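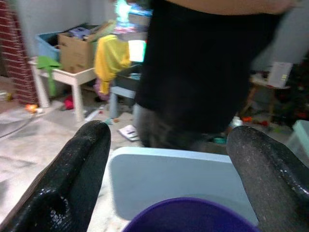 **Progress report: sorting and storage of the play room, Drarnlow family centre**
Prepared by Lamduan Wattanapong for Kristóf Bárány, Edel fund
Period: June to September

Dear Kristóf,

Please find my report for the second part of the grant. I have followed the order of your form, but I put the money near the end, as the numbers are easier to understand after the work is explained.

**1. What we agreed to do**

In the application we asked for 2000 pounds to bring order to the play room and to the clothes exchange which shares the same space. The toys, the dressing-up clothes and the donated garments had become mixed together over several years. Parents told us that they could not find the right sizes, and the staff spent the first part of each morning looking for things. We promised to sort everything, to buy proper containers, and to leave a system which the families can keep by themselves.

**2. What is done**

The sorting of the toys is finished for the under-threes. Small parts were separated first, and the sets which had too many pieces missing were taken out. The remaining sets were washed and put in containers with a lid.

We have now chosen plastic bins as the main storage and we stopped using cardboard for anything that stays in the room. Cardboard boxes are still in use during the sorting itself, because they are free and we can write on them. On the small white table by the brick part of the wall we do the first selection: a light-blue bin stands there next to an open cardboard box, and the things go from one to the other. This table is a little too small for the work. I would like to replace it by a longer one, if there is money left.

The colours of the bins are part of the system. Light blue is for what is checked and can go back to the room. Purple is for what must be washed or repaired. In the first weeks the helpers mixed the two colours quite often, so I made a short notice with drawings and hung it at the door. After this it went better.

The shelving from Jurčo was delivered in July and was put up in the store room, on the long wall. The quality is good. One of the brackets was bent and they have sent a new one without cost.

**3. What is not yet done**

The clothes are behind the plan. We had expected to finish them by the end of August, but we received 32 bags of donations in the same month, and I did not want to refuse them. For the moment some garments are hung or laid wherever there is a place, and the floor is not as free as it should be during sorting hours. Small toys and cables on the floor are a risk for falling. I have asked that the floor is cleared before the children's group comes in at 2 in the afternoon, and this rule is kept on most days.

The labels for the older children's toys are also not made. The label machine from Uvow arrived with the wrong tape, and the exchange took 3 weeks. I have the correct tape now.

**4. People**

At the beginning we had 7 helpers for the sorting. Two of them have found paid work since then, which is of course good news, but the team is smaller. It was also difficult to keep the same persons in the same task. When a new person begins, it takes a full morning to explain what we keep and what we do not keep. I have therefore written the rules on one page, and I attach it to this report.

**5. Money**

The largest cost was the shelving, followed by the bins with lids. The label machine and the cleaning materials were less than planned. We have not used the amount for the hire of a van, as a parent lent us his own one for two trips to the recycling centre. I ask for your permission to move this amount to the longer table which I mentioned in section 2. All receipts are in the folder, in the order of payment.

**6. Next steps until November**

- finish the clothes, beginning with the winter sizes
- make the labels for the older children's toys
- fix hooks for the dressing-up clothes, so that they do not stay on the furniture
- put the cables along the wall with clips
- show the parents the new system in a short morning visit

I would also like to know if the fund wishes to come to this visit. It would be at 10 o'clock and would take less than one hour. The room will probably still be in work at that time, but the store room can be seen complete.

With kind regards,
Lamduan Wattanapong

Attached: sorting rules (one page), list of receipts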